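Police log to news story: what gets lost between the two

Project report, Intro to Local Reporting
Turned in Nov 7, 2024

What I wanted to find out

The Grornbridge police put out a log of calls. The Plostum, our local news site, turns some of those calls into short items. Everybody in my building reads the items, hardly anyone reads the log. So – how much of the log makes it into the item, and what changes on the way? I stuck to car break-ins and package thefts. No violent crime, partly because those get full stories and partly because I didn't want to be handling that stuff for a class.

What I did

Pulled 100 log entries. Grornbridge and Rorneck both, same log format since they share a dispatch center. Then searched the Plostum for each one by street and time. If street, type of call and time all lined up I called it a match. If only two lined up I left it out, which was probably too strict.

Put everything in a spreadsheet. Columns for place, time, what was taken, description of the person, whether anyone was arrested, and whether there was ever a follow-up. Did the first batch twice because I forgot to freeze the header row and sorted it into mush.

What I found

60 of the entries turned into a news item. More than I expected. The ones that didn't were mostly single packages off a porch, or calls where the log just says "unfounded" or "no contact."

Location held up well. The log gives a block, the item gives a block. One street was wrong – an item put a break-in on Hirose Street when the log had Hirose Court, other side of the tracks. Small thing unless you live on Hirose Street.

Time got rounder. The log says when the call came in. The item often says "overnight" or "early morning," and in a few cases it treats the time of the call as the time of the theft. Those are not the same. Somebody walks out at breakfast, finds the window broken, calls. The window could have been broken any time since dinner.

Wording got stronger. "Vehicle entered, unlocked" in the log became "broke into" in the item. I went back and forth on whether that's a mistake. In everyday talk people say their car got broken into even if they left it open. But a reader would want to know the door was unlocked, it's the one useful fact in there.

Follow-up is the weak spot. Only 6 of the 60 items had any later story or an update added at the bottom. So for the rest a reader never learns if it was cleared or dropped or what. The log doesn't tell you either, to be fair. You'd have to request the report.

Problems with the project

I only had the public log, not the full reports. An officer may have told the reporter things by phone that never got in the log, so when an item has extra detail I can't say where it came from. I marked those "source unclear" and moved on.

Also I was the only coder. Somebody else should of gone over a chunk of it to see if we agreed. Ran out of time. If I keep going in December I'd fix that first, then add a second news site to compare.

Rorneck had a lot fewer entries than Grornbridge so I didn't split the results by town. Wouldn't mean much.

Descriptions of people

This ended up being the part I cared about most. 38 entries had some kind of description of a person, nearly always clothing. Usually a color and one item, like "gray hoodie" or "dark jacket." No face, no height. The Plostum mostly copied these word for word, but sometimes swaped the color for a broader or narrower one – gray to dark, dark to black.
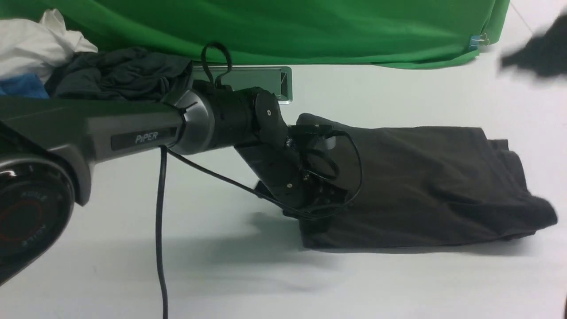 Color words were the hardest thing to code. I started with gray, dark and black as three seperate values, then had to add a fourth for "dark gray" and it still didn't sort cleanly. The garment under the gripper is a fair test. Flat on a white tabletop I'd write charcoal, or dark gray if I was in a hurry. A caller looking out at a driveway at night could say black and mean it. So in my sheet a switch from gray to black counts as a change in wording and I did not count it as an error. The raw words are kept in the last column for anyone who wants to code it differently.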